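Home Projects Reports Lab Notes Contact

Looking after the kitchen cell: my placement report
Wubit Ambaye, Dilstead, robotics project module

When I signed up for the kitchen project I thought I'd be teaching a robot to cook. What I did for most of the term was look after one simulated arm in one simulated kitchen, and try to keep it in a state where other people could get their work done on it. I ended up liking it far more than I expected, so this report is mostly about that: how the cell is set up, what went wrong with it, and what I'd do to it if I had another term.

There were four of us. Myung-ja Ra supervised, Matilde Gouveia wrote the part that decides which way the arm should move, Robel Fikre ran the batches and kept the results, and I had the cell itself. Everybody calls it Alemayehu. It was called that before I got there and I never found out why.

What I mean by the cell

It's all in software, so there's nothing to oil. But a simulated arm still has a base that has to be bolted down somewhere (in a settings file, in our case), joints with limits, fingers that grip more or less well, and furniture with hinges that can be too stiff or too floppy. If any of those is wrong, the arm does silly things and everyone blames Matilde's code. My job was to make sure that when something failed, it was fair to blame Matilde's code!

The bit of kitchen we cared about was the tall unit with the microwave over the wall oven. The tasks were opening and shutting the two doors, mainly. Both are awkward in different ways. The microwave door swings out sideways and takes up a lot of air when it's open, and the oven has a long bar handle that the fingers have to get hold of from a sensible angle or they just slide along it.

Setting up the base

The first thing I did was check where the arm was standing. I'd been told this was done. It was done, but for an older version of the kitchen where the unit sat a bit further back, so the arm was too close and had to fold itself up like a deckchair to reach the oven. It could get there. It just had no room left to pull.

I moved the base back in small steps and tried the reach at each one — oven handle first, then the microwave, then the handle again with the wrist turned the other way. I kept a little table in a notebook of which joints were near their limits. The elbow was nearly always the one complaining. In the end I settled on a spot that wasn't the best for either door but was all right for both, and Myung-ja made me write down the reasons before she'd let me save it, which I grumbled about and have been grateful for ever since.

Then I set up a starting pose. Before, the arm began each run wherever the last run had left it, so if one went badly the next one started in a mess too. Now everything gets put back: arm, doors, the lot. I also put in a pause after the reset so that things stop wobbling before the run begins.

The doors

I spent ages on the hinges. When I took over, the microwave door was so free that brushing it sent it swinging, and the oven door was so heavy that the fingers slipped off before it moved. Neither of those feels like a kitchen I've ever been in. I went home one weekend and opened and shut my mum's oven over and over with my eyes closed, which wasn't very scientific, but it gave me a feel for how the door should hold back at first and then let go.

The friction on the microwave hinge went up until the door would stay where it was left. For the oven I brought the stiffness down and then had to bring it down again after Mekdes Yimer, who looks after the machines over at Kevuvbridge, pointed out that I'd been changing a number that only applied when the door was nearly shut. There was a second one further down the file for the rest of the swing. I felt a right fool, but she said she'd done the same thing. 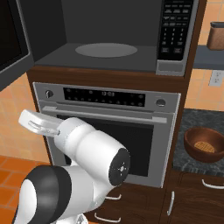 With the hinges behaving, I could go back to the thing that had been bugging me from the start, which was the way the arm came in to the oven handle. It tended to approach from the end and then dither about. Sometimes a finger caught on the standoff instead of closing round the bar, and then the whole arm would push and shake until the run timed out. Robel had been marking these as "grip failures" and I'd been reading that as a finger problem, so I'd wasted two days fiddling with how grippy the fingertips were. The fingertips were fine.

What was wrong was the collision shape on the handle. The handle you look at and the handle the arm bumps into are separate things in our simulator, and the bumping one was a single fat block with no gap behind it. The fingers couldn't get round it because as far as they knew there was nowhere to go! I swapped the block for a thin bar and two small end pieces, and left a proper space between the bar and the door.

Checking it had worked

I didn't want to say it was mended because it looked mended, so Robel and I ran a big batch overnight. We did 336 runs on the oven door, all starting from the same pose with small changes to where the base stood. Only 15 of them ended with a finger jammed on the end piece. I went through every one of those 15 by hand, and nearly all had the base shifted towards the same side, where the elbow is already short of room. So I narrowed how far the base is allowed to shift on that side. Matilde wasn't keen, as she'd rather her code coped with it, and we agreed to put the wider range back once she has a version that plans for the elbow.

I should say I haven't run the same size of batch for the microwave. I did a few short ones and they were all right, but I wouldn't lean on them.

The weekly look-over

By the middle of term I had a routine, which I've written up properly for whoever gets the cell next. It goes like this:

- Reset everything and watch the arm settle. If it creeps, stop and look at the gains.
- Move each joint to both ends of its range and back.
- Open and shut both doors by script, with no arm involved.
- Turn on the view that shows the collision shapes and have a good look at the handles.
- Do one slow run on each door and sit and watch it.
- Save a copy of the settings file with your name in it.

The watching is dull but please don't skip it. I caught a backwards wrist that way after somebody had updated the arm model (it was me).

What I'd do next

I'd like to try the cell on the other computer at Grorkton, which is slower, to see if the doors still feel the same with bigger time steps. I suspect the microwave hinge won't. I'd also like the drawers set up as carefully as the doors are, as at the moment their handles still have the old fat blocks and I ran out of weeks.

Thanks to Myung-ja for her patience, to Robel for the overnight runs, and to Mekdes for the second number. The settings file and my notebook pages are in the shared folder under "Alemayehu, doors".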